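Urnholm Household Words

A word list for everyday things around the house, collected in the towns of Urnholm and Sumholm. Version 2 is out, and it has grown a lot!

What's in it

The list holds 3105 entries. Each one gives the local word, a plain English meaning, the room it belongs to, and the town where we heard it. Nearly 900 also have a short sample sentence, and those are my favorite part - people say wonderful things about their kettles.
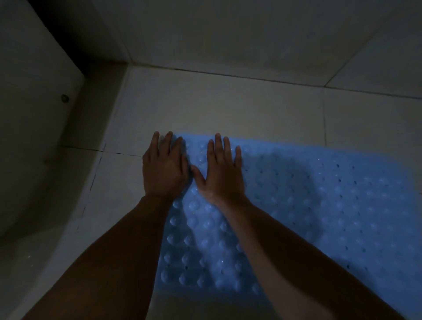 Kitchen words make up the biggest group, with laundry and bathroom words close behind. Sumholm speakers often have a separate word for a thing when it's folded, so check the "state" column before you merge any rows.

Files

words.csv - the full list
sentences.csv - sample sentences, matched by entry number
small.csv - 1000 entries picked for classroom use

All files are UTF-8. Please keep it that way, or the accents in the Gál spellings will break.

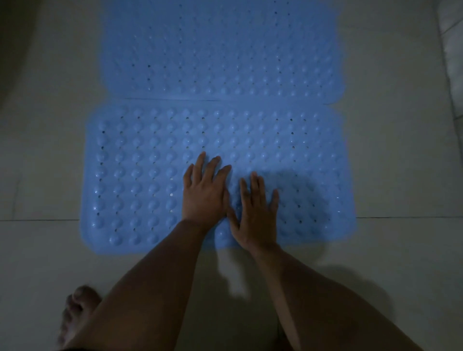
Spelling

We follow the Gál system, with one change: long vowels are doubled. Older Sedier spellings are kept in the "alt" column wherever we could find them.

Known gaps

Garden and shed words are thin. The Sumholm entries also lean toward older speakers, so newer slang is mostly missing.

Adding words

Send us a row in the same column order, and tell us which town it's from. Odd words are very welcome. The next update is planned for November.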